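Sim notebook, September, started 9:40

Stikevis trial license, kitchen pack. Dedo wants a yes or no on buying it before the trial runs out in 18 days. Quote is 3,485 for one seat, one year, scene packs included, support by email only. Halász quoted us more last spring for less, so the price by itself isn't the problem.

Install took most of the morning. The installer wants its own Python and will not use ours. Gave up and let it have its own. Kelly, if you redo this on the Grutham machine, clear the old license folder first or it will say the key is already in use.

Loaded the two-arm robot with the stock parallel grippers and the counter scene. Rooms are bare, flat color on walls and floor. The back wall is very dark by default, and I haven't found where to change that. The objects are better than I expected for the money. The granite top has a decent texture and the bottle has a label band on it.
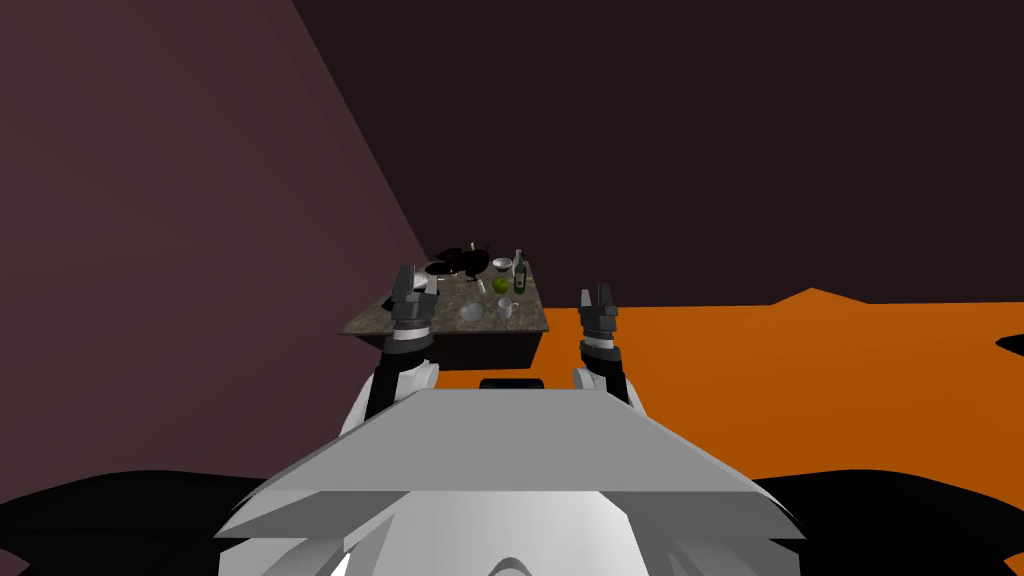

Counter scene from the head view, both grippers open.

Notes on this view. The torso plate takes up a lot of the bottom, so anything placed close in to the robot will be hidden. We would want to tilt the head camera or move it forward. The manual says the mount offset can be edited in the robot file, page 40, but the page only covers the single-arm model. Wrote to support at 11:15.

The pan and the bowl are at the back of the counter and the plate and mug are nearer the front. For our pick tests I'd put the mug at the back, behind the bottle, which is the case we keep failing on.

Left the scene running over lunch at the default step size. No crash. Log shows 328 resets, all clean. Memory crept up a little, will watch it overnight.

Afternoon, gripper view. This one matters more to us than the head view, as the grasp model trains mostly on it. Both fingers stay in view when open, with a wide gap between them. Shading on the fingers is fine. Plain surfaces are very plain, and I doubt a depth network will get much from them. There is a texture randomizer in the menu but it is grayed out on the trial key.

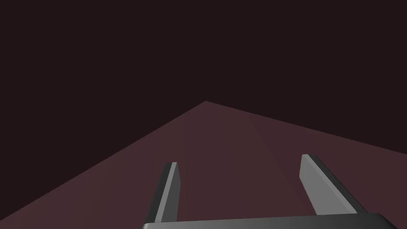 Kelly Kettle: I'd hold off on a yes until they unlock the randomizer for us. We lost weeks on the Halász package because everything trained on flat color and then fell apart on a real counter. Ask them for a full key for the rest of the trial. If they say no, that tells Dedo enough.

Agreed, mail sent at 3:20. Also asked whether the price goes down if we skip the packs we don't need.

Still to do: overnight run, finger friction settings, export to our own format. Export writes one file per camera and I need to check that the time stamps match.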